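3 条纹背景中弱线状痕迹的识别

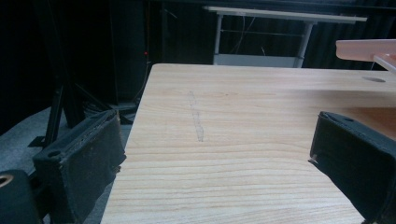

变星测光的误差预算里，有一类污染既不来自星像本身，也不来自探测器的随机噪声，它由穿过视场的暗弱运动目标留下。亮的卫星轨迹在预处理阶段就能剔除，困难在于亮度接近天光起伏的那一部分。它们在单幅图像上几乎看不出来，落入测光孔径后却足以使光变曲线上出现孤立的偏亮点，进而被误判为短时标耀发。红波段的情况更复杂一些，因为薄型探测器在这一波段有明显的干涉条纹，背景本身就带有结构。这种背景与痕迹的关系可以用图1中的木板表面作类比：木纹细而密，横向铺满板面，到远端变为较宽的波浪形；板面中部有一道浅灰色、类似铅笔划出的痕迹，走向大致与木纹相交，略有摆动，下半段较粗也较清楚，向上逐渐变淡。若只按灰度设阈值，淡的一端会与木纹混在一起；若按方向和连续性判断，它与木纹又是可以分开的。右上方的小椭圆孔呈深色，对应于图像中的坏像元团或饱和星掩模，应当在寻找线状痕迹之前单独处理。本节按照这一思路，先给出条纹背景的模型和扣除步骤，再说明线状痕迹的检测方法，最后用人工注入试验估计检测的完备程度。

3.1 数据与预处理

本节使用的图像取自Pranero站的红波段监测数据，共414幅，单幅曝光时间均为60秒。相机为Arkach，滤光片由Stankevičius提供，观测期间没有更换过光路元件。望远镜在整个观测季内保持同一焦面方位，探测器相对于视场的取向只有中天前后两种状态。这一点对后面的处理有用：条纹图样固定在探测器坐标上，而恒星和运动目标固定在天空坐标上或相对天空运动，两者在翻转前后的对应关系不同，可以用来检查残余条纹是否被误认为真实的天体信号。

预处理由Puson流程完成，依次为本底扣除、暗流扣除、平场改正和坏像元标记。平场使用晨昏天光平场。天光平场的光谱与夜天光不同，前者接近连续谱，后者在红波段以大气气辉发射线为主，因此平场图像中几乎没有条纹，而科学图像中有。如果把科学图像直接合并成超级平场来代替天光平场，条纹会被当作像元响应的乘性差异除掉，星像的流量也随之受到改变。我们没有采用这种做法。条纹在本文中一律作为加性成分处理，在平场改正之后扣除。

宇宙线的标记放在条纹扣除之后进行。单幅图像上的宇宙线事件通常较短，边缘陡峭，与点扩散函数不符，用拉普拉斯算子可以识别其中的绝大多数。需要注意的是，掠射的宇宙线会在探测器上留下较长的细线，形态与暗弱的卫星轨迹相似。两者的区别在于横截面：卫星轨迹经过大气和望远镜光学系统，横截面宽度与视宁度相当或更宽；宇宙线轨迹没有经过光学系统，横截面往往只有一到两个像元。流程在标记宇宙线时保留了长线段的端点和宽度信息，供后续检测步骤参考，没有直接把它们从图像中替换掉。

饱和星的处理分两层。内层为饱和像元及其溢出柱，完全屏蔽；外层为衍射芒和光晕，只降低权重。溢出柱严格沿读出方向延伸，衍射芒的方向由副镜支架决定，这几种方向在所有图像中都是已知的。如果不作处理，线状检测在这些方向上会出现大量虚假响应。早期的试验版本曾把外层也完全屏蔽，结果在银道面附近的几个天区中可用面积损失过大，遂改为现在的做法。

3.2 条纹模板的建立

干涉条纹的强度由气辉发射线的强度决定，其空间图样则由探测器感光层的厚度分布决定。感光层厚度在观测季内可视为不变，因此图样基本固定，变化的主要是幅度。气辉在一夜之内和不同夜之间都有起伏，并且不同分子和原子的发射线起伏并不同步，所以严格地说单一模板乘以一个系数不能完全描述条纹，需要若干个分量。不过对带宽有限的滤光片，主导的发射线系只有少数几组，第一个分量已经包含了大部分方差。

用于建立模板的图像从全部数据中挑选。挑选的条件为：月亮在地平线以下；太阳足够低，晨昏光可以忽略；图像中没有特别明亮的恒星；透明度稳定，没有薄云通过的迹象。满足条件的图像有196幅，其余图像不参加模板的建立，只用于扣除和检验。有月光时背景中叠加了太阳反射光的连续谱成分，条纹的对比度相应降低，若混入模板样本，会使条纹幅度与背景水平之间的关系变得不确定。

对每一幅参加建模的图像，先用较大的孔径屏蔽所有探测到的天体。屏蔽孔径要比测光孔径大得多，因为星像外翼的流量虽低，在多幅图像合并后仍会留下斑块。随后减去背景的大尺度成分。大尺度成分用低阶二维多项式拟合，阶数取二阶。阶数再高时，多项式会开始吸收条纹中尺度较大的部分，主要发生在探测器的一角，那里条纹间距宽，呈弯曲的弧形。阶数过低则会残留渐晕改正不完全带来的梯度。二阶是在两者之间比较过之后选定的。

减去大尺度成分之后，每幅图像除以该成分的中值，得到归一化的残差图像。将残差图像按探测器坐标逐像元取中值，得到第一版模板。由于观测时每次指向之间都有小的偏移，恒星不会总落在同一像元上，中值运算可以去掉屏蔽后仍残留的星像外翼。第一版模板得到以后，用它对每幅图像作一次条纹扣除，在扣除后的图像上重新探测天体，更新屏蔽区，然后重复上述过程。两次迭代之后模板不再有明显变化，第三次迭代只用来确认收敛。

更高阶的分量通过主成分分析得到。对已减去第一分量的残差图像作分解，第二分量表现为与第一分量相近的条纹图样，但相位有所移动，对应于不同发射线系之间的波长差异。第三分量主要是沿读出方向的低频起伏，与条纹无关，推测来自读出电路的温度漂移。第四分量以后没有可辨认的结构。本文的扣除只使用前两个分量，读出方向的起伏在另外的步骤中用逐行中值改正。把它并入条纹模型也能得到相近的残差，但会使分量的物理含义变得混杂，不利于诊断相机状态。

3.3 幅度拟合与条纹扣除

对任意一幅科学图像，条纹成分写为两个模板分量的线性组合，系数由最小二乘拟合得到。拟合不使用全部像元。条纹信号在模板的亮纹和暗纹处最强，在过渡处接近零，过渡处的像元对系数几乎没有约束能力，却会带入未屏蔽的天体。我们在模板上预先选定若干对控制区域，每对由相邻的一条亮纹和一条暗纹组成，两者距离很近，背景的大尺度变化在差值中自然抵消。每对区域给出一个差值，与模板上的相应差值之比就是条纹幅度的一个估计，各对的结果用截尾平均合并。这种做法在视场中有展源时仍然稳定，展源的亮度梯度只影响少数几对。

两个分量同时拟合时，控制区域的选择需要使两组差值不至于过分相关。探测器中部的条纹较密，两分量的相位差在那里不易区分；靠近边缘处条纹变宽变弯，相位差比较明显。因此控制区域在边缘部分取得更密一些。对个别云量较多的图像，第二分量的系数误差很大，此时将其固定为零，只用第一分量。

扣除后的残差用两种量来评价。第一种是背景像元值的离散程度与光子噪声预期值之比。第二种是残差图像与模板之间的互相关在零位移处的值。前者对任何形式的额外噪声都敏感，后者专门反映条纹的残余。两种量在大多数图像上都令人满意。残余较大的图像集中在两类情况：一类是晨昏前后拍摄的，天光随时间快速变化，气辉的相对强度与深夜不同；另一类是月亮接近视场时拍摄的，杂散光在背景中产生了多项式不能描述的梯度。后一类图像的互相关值其实并不高，但离散程度明显偏大，说明问题不在条纹模板本身。

还应提到翻转前后的比较。中天翻转以后，同一天区的恒星在探测器上旋转了半周，条纹则留在原处。把翻转前后扣除条纹的图像在天空坐标上对齐相减，若条纹扣除完全，差值图中应只有噪声和变星；若条纹有残余，差值图中会出现两组交叠的图样。我们对每个夜晚各取一对图像作了这种检查，未发现能与噪声区分的交叠图样，只在晨昏时段的图像中看到很弱的弧形残余，位置与3.2中提到的条纹较宽的一角相符。

3.4 线状痕迹的检测

条纹扣除后，痕迹检测在残差图像上进行。检测之前先用点源模型减去恒星。恒星减除不可能完美，亮星中心会留下正负相间的残差，因此亮星位置仍保留一个小的屏蔽圆。屏蔽圆中的像元在后续积分中不计入，积分长度也相应减去，以保证不同路径之间的统计量可比。

检测的核心是沿直线积分。一条长而暗的痕迹，其单个像元的信噪比可以远低于一，但沿走向积分后信噪比按有效长度的平方根增长。拉东变换正好给出所有方向和所有截距上的积分值，并且有快速算法，计算量可以接受。标准的拉东变换要求直线贯穿整幅图像，而实际的痕迹可能只占图像的一部分：目标可能在曝光中途进入地影，也可能在快门开启或关闭时正好位于视场内。快速算法在逐级合并的过程中产生了不同长度的部分积分，只要在每一级都保留极大值，就能同时得到对短线段的响应，不增加多少计算。

积分前将图像与点扩散函数卷积，相当于对横截面作匹配滤波。对较近的目标，由于目标处于望远镜的非聚焦距离上，横截面会比星像更宽，有时还呈双峰。我们用三种宽度的滤波核分别处理，取响应最大者，并把对应的宽度记入候选体的参数。宽度最小的一种与宇宙线标记得到的长线段作交叉比对，宽度小于视宁度的候选体归入宇宙线。

痕迹的亮度沿走向未必均匀。翻滚的空间碎片会产生周期性的闪烁，进出地影的卫星则会由亮转暗。前文提到的那种一端清楚、另一端逐渐淡去的形态，在数据中正是由后一种情况产生的。对这类痕迹，以全长积分求得的显著性并不是最高，最高值出现在只包含较亮一段的积分上。如果只按最高值确定端点，淡的一段就会被漏掉，测光时仍会污染经过的恒星。因此检测分为两步：第一步用较高的阈值确定候选体的方向和位置；第二步沿已确定的直线向两端延伸，以滑动窗口计算局部积分，窗口长度为100个像元，直到连续两个窗口的积分值都低于较低的阈值为止。第二步的直线已经给定，搜索空间很小，阈值可以降低而不致引入过多虚警。

痕迹的轻微弯曲也在第二步中处理。跟踪误差、视场畸变和大气抖动都会使痕迹偏离严格的直线。前两者是平滑的，后者表现为沿走向的小幅摆动。在每个滑动窗口内允许直线在横向上有小的平移，各窗口的平移量再用低阶曲线连接。若平移量在相邻窗口之间变化过大，无法用平滑曲线描述，则该候选体被标为可疑，由人工检查。可疑候选体中有不少是残余的衍射芒，也有两条痕迹以小角度相交的情形。

残余条纹对检测的影响主要表现为方向上的偏向。条纹在探测器大部分区域内走向接近，沿这一方向积分时残余条纹会相干叠加，产生虚假的高值；沿与之垂直的方向积分时，正负条纹相互抵消，影响很小。若对所有方向使用同一阈值，要么在条纹方向上得到大量虚警，要么在其他方向上白白损失灵敏度。我们用参加模板建立的图像估计每个方向上积分值的经验分布，阈值按方向分别给出。经验分布中要排除已知的真实痕迹，这又依赖检测本身，所以同样作了迭代。条纹方向附近的阈值明显高于其他方向，条纹弯曲的一角则各方向都略有抬高。

3.5 人工注入试验

完备程度用人工注入的方法估计。注入的痕迹由匀速直线运动的点源与当幅图像的点扩散函数卷积得到，加入相应的光子噪声后叠加在平场改正后、条纹扣除前的图像上。在这一阶段注入，可以使条纹扣除步骤对痕迹的影响一并包含在结果中。如果在条纹扣除之后注入，得到的完备程度会偏高，偏高的程度在痕迹与条纹方向接近时最大，原因是条纹系数的拟合可能会受到痕迹的轻微影响。

注入的参数包括面亮度、方向、长度和横截面宽度。方向在半周内均匀分布，位置随机，长度从短于滑动窗口到贯穿整个探测器不等。另有一组痕迹在走向上加了线性衰减，由一端的满亮度减到另一端的零，用来检验第二步延伸的效果。所有注入痕迹都经过与真实数据相同的流程，检测结果与注入参数之间按方向和横向距离匹配。

结果有以下几点。贯穿图像的痕迹完备程度最高，只要不与条纹平行，面亮度低于单像元噪声水平时仍能可靠检出。随着长度缩短，极限面亮度按预期变亮，长度短于滑动窗口后下降得更快，因为此时第二步不再起作用，端点位置只能由第一步给出。与条纹平行的痕迹在各种长度下的检出率都偏低，差别在暗端最为明显。宽度较大的痕迹在同样的总流量下更难检出，这是流量分散到更多像元上的直接后果。

对线性衰减的痕迹，只用第一步时端点位置系统性地偏向亮端，加入第二步后偏差显著减小，但没有完全消除。衰减痕迹最暗的一段在任何合理的阈值下都与噪声不可区分。为了避免这一段影响测光，我们在确定端点之后将屏蔽区再向外延长一个窗口。延长造成的面积损失很小，受影响的恒星测光点也不多，这一代价可以接受。对于确知为匀速穿越视场的目标，也可以直接把屏蔽区延长到图像边缘，但进出地影的目标与快门截断的目标在单幅图像上不易区分，我们没有把这一规则用于全部痕迹。

虚警率的估计采用反号图像，即把残差图像的像元值取负后送入同一流程。真实痕迹只会使天光变亮，反号图像中的任何检出都应是噪声或处理残余造成的。这种方法假定噪声分布对称，而恒星减除的残差并不严格对称，所以在亮星密集的天区，反号图像给出的虚警率只能作为参考。在这些天区我们另外检查了候选体与亮星连线的方向，剔除了一批与衍射芒方向一致的检出。

3.6 对测光的影响

检测到的痕迹并不从图像中减去，只生成屏蔽图。若恒星的测光孔径与屏蔽区相交，该次测光加上标记，由后续的光变分析决定是否使用。减去痕迹模型在原则上可以挽回一部分数据，但闪烁的目标亮度沿走向变化，模型减除后的残差难以控制，对单个测光点的误差估计也会变得不可靠。对采样较密的变星，丢弃个别受影响的点对周期测定没有可察觉的影响。

对短时标耀发的搜索，屏蔽的作用更直接。未作屏蔽时，耀发候选体中有一部分在相邻的恒星上沿同一条直线先后出现，属于同一条暗弱痕迹穿过多个测光孔径的结果。应用屏蔽图后，这类沿直线排列的候选体基本消失，留下的候选体在探测器坐标上没有明显的聚集。剩余样本中仍可能混有静止轨道附近物体的短促反光，它们在图像上近似为点源，不在本节方法的适用范围之内，将在第4节结合多幅图像之间的位置关系讨论。

条纹扣除本身对测光也有贡献。对亮星，孔径内的条纹起伏相对于星光可以忽略；对接近探测极限的暗星，扣除条纹后光变曲线的离散程度有所下降，下降的幅度与恒星在探测器上的位置有关，条纹较强的区域改善较多。局部天光环本来就能抵消一部分尺度大于孔径的条纹，因此改善主要体现在条纹间距与孔径相当的区域。在条纹较宽的一角，天光环已经足够，扣除前后的差别不大。

本节方法的参数均按红波段数据确定，蓝波段没有可测的条纹，3.2和3.3的步骤可以跳过，方向阈值也可以简化为统一阈值。更换滤光片或探测器后，模板和方向阈值都需要重新建立。Puson流程中将模板与相机配置编号绑定保存，配置编号不一致时拒绝执行条纹扣除，并在日志中记录。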